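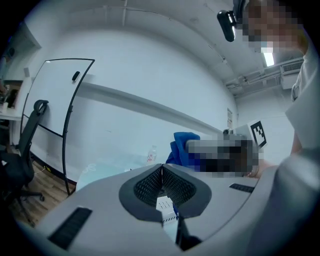
Our project studies how the reading room of the Sullville town library can be made quieter for people who work there in the afternoon. The group had two members, Juniper Begay and me, and our teacher Dwayne Rosenthal checked the plan before we started. We wanted to know which sounds disturb readers most. In our first talks, many students said that voices are worse than machines, and that they look up each time a person leans in from the side. Another group of students said they don't notice this when they are reading something difficult.

Method

We gave a short form to 35 readers and received 24 answers which we could use. We also measured the sound level at three tables for 20 minutes each – near the door, by the windows and behind the Sorensen shelves. The meter was borrowed from the physics room. It was not a very exact one, but we used the same meter at every table.

Results

The table near the door was the loudest. From the 24 readers, 18 wrote that talking is the main problem. The others named chairs, phones and the heating. The place behind the shelves was quieter than we expected, but the light is weak there and few people choose it.

Discussion

We think that felt pads under the chairs and a small sign at the door would be a good start. They are cheap – the library can try them in April. Our form had one mistake: we did not ask how long each reader stays. Juniper wants to repeat the survey with this question added.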